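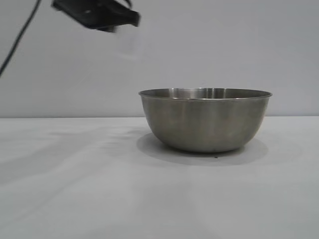
Kalevi Laitinen fragt am Rand des letzten Eintrags, warum wir die Abbruchkriterien vor dem Lauf festschreiben und sie nicht einfach am ersten Datensatz kalibrieren. Er hält die Grenzwerte für geraten und möchte erst messen, dann begrenzen.

Antwort, damit es hier steht: Grenzwerte, die am Datensatz entstehen, passen immer zum Datensatz. Geraten sind sie trotzdem nicht. Die Kraftgrenze kommt aus der Risikobeurteilung der Zelle, die Geschwindigkeitsgrenze aus dem Blatt für den Einrichtbetrieb. Kalibriert wird nur innerhalb dieser Grenzen. Wer sie verschieben will, ändert zuerst die Beurteilung, dann die Parameter, und trägt beides ein. Kalevi ist damit nicht ganz zufrieden, siehe unten unter »Offen«.

## Zelle Nullholm, Ablauf Schüttgut umfüllen, November

Stand der Regeln nach Durchsicht mit Tiina Huttunen. Ersetzt die lose Zettelsammlung im Ordner Tukora. Die Zettel sind abgelegt, bitte nicht mehr danach arbeiten.

### 1. Betriebsarten

- Automatik nur bei geschlossener Umhausung und quittiertem Startzustand.
- Einrichten nur mit Zustimmtaster und reduzierter Geschwindigkeit. Der Override-Regler ist keine Schutzmaßnahme. Wenn im Protokoll »mit 20 % gefahren« steht, sagt das nichts über die Betriebsart. Beides eintragen.
- Wechsel der Betriebsart nur im Stillstand. Der Wechsel löst keinen Start aus, der Start ist eine eigene Handlung.
- Quittieren von außen, mit Blick in die Zelle. Kein Quittieren über die Fernsitzung, auch nicht »nur kurz«.

### 2. Startzustand

Bisher stand im Ablauf nur »Aufbau bereit«. Das hat jeder anders gelesen. Neue Fassung:

1. Quell- und Zielgefäß stehen auf der Platte, zwischen beiden liegt nichts.
2. Zielgefäß leer. Von oben prüfen, die Seitenkamera sieht den Boden einer tiefen Schüssel nicht.
3. Füllgut im Quellgefäß gewogen, Wert im Protokoll.
4. Arm in Ruhelage, außerhalb des Bildfelds der Seitenkamera.
5. Leitungen am Handgelenk frei, Schlaufe nicht gespannt. Einmal in beide Endlagen der letzten Achse fahren und zusehen.
6. Referenzbild speichern.

Punkt 5 war strittig. Tiina wollte ihn wöchentlich, ich vor jeder Serie. Eingetragen ist vor jeder Serie. Dauert keine Minute.

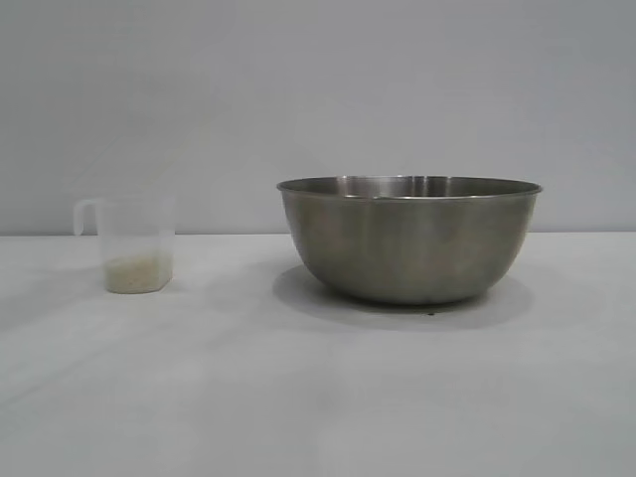 Die Gefäße bleiben vorerst dieselben: Messbecher aus klarem Kunststoff links, Edelstahlschüssel rechts. Beide sind für die Bildverarbeitung unangenehm, der Becher wegen der Transparenz, die Schüssel wegen der Reflexe. Für die Regeln heißt das: Die Lage des Bechers darf nicht allein aus dem Seitenbild freigegeben werden. Zweite Quelle ist die Greifweite nach dem Schließen. Liegt sie außerhalb des Fensters, Halt, kein zweiter Versuch aus derselben Lage.

Ersatz durch einen eingefärbten Becher haben wir besprochen und verworfen. Dann müsste die ganze Serie neu aufgenommen werden, und im Einsatz bei Waltix sind die Behälter ebenfalls klar.

### 3. Abbruch

Abbruch durch die Steuerung:

- Kraftgrenze am Flansch überschritten
- Greifweite außerhalb des Fensters
- Bildstrom älter als 222 ms
- Schrittzeit über 3000 ms ohne Fortschrittsmeldung

Der Wert für den Bildstrom sieht krumm aus. Er ist das Ergebnis der Rechnung aus Bremsweg und Restabstand, nicht runden. Die alte Konfiguration hatte eine gerundete Zahl ohne Herleitung, die ist gelöscht. Die Herleitung liegt als Blatt 2 im Ordner.

Abbruch durch die bedienende Person: jederzeit, ohne Begründung. Im Protokoll genügt »manuell«. Wer einen Grund nennen will, nennt ihn, es wird aber nicht nachgefragt. Ein manueller Abbruch zählt in der Auswertung nicht als Fehlversuch des Programms, sondern bekommt eine eigene Spalte.

Nach jedem Abbruch gilt der Startzustand als verloren. Also Abschnitt 2 ganz von vorn, kein Einstieg bei Punkt 4.

### 4. Verschüttetes Gut

Körner auf der Platte nur bei Stillstand und abgewählter Automatik entfernen. Handfeger, keine Druckluft. Die Menge wird gewogen und dem Lauf zugeordnet, auch wenn es nur einzelne Körner sind. Sie geht nicht zurück in den Becher.

Flecken oder Krümel auf der Platte, die schon vor dem Lauf da waren, gehören ins Referenzbild. Entweder vorher wegwischen oder stehen lassen und vermerken. Mitten in der Serie wegwischen ist die schlechteste Variante, weil sich dann das Hintergrundmodell ändert.

### 5. Protokoll

Programmstand, Parameterstand, Betriebsart, Override, Einwaage, Auswaage, Abbruchgrund, Kürzel. Leere Felder sind nicht zulässig. »Entfällt« ist ein Eintrag, ein Strich nicht.

Korrekturen einzeilig durchstreichen, Kürzel daneben. In der Datei neue Zeile anlegen und auf die alte verweisen. Läufe werden nicht gelöscht, auch die peinlichen nicht.

Das Auswerteskript Lâm liest die Spalten jetzt nach Namen und nicht mehr nach Position. Die Umlaute in den Spaltenköpfen machen noch Ärger, vorläufig »ae« und »ue« schreiben.

### Offen

- Kalevi: Fenster für die Greifweite. Er will es nach der ersten Serie enger ziehen. Enger ist zulässig, weiter nicht. Vorschlag von ihm schriftlich, dann neuer Parameterstand.
- Tiina: Prüfen, ob die Ruhelage des Arms auch mit langem Greiferfinger außerhalb des Bildfelds liegt.
- Ich: Aushang an der Zelle austauschen. Der alte nennt noch die Zettel als gültigen Stand.
- Blatt für den Einrichtbetrieb ist fast unleserlich kopiert. Neu drucken.
- Waage: Prüfmarke kontrollieren, vorher keine Serie mit Auswaage als Zielgröße.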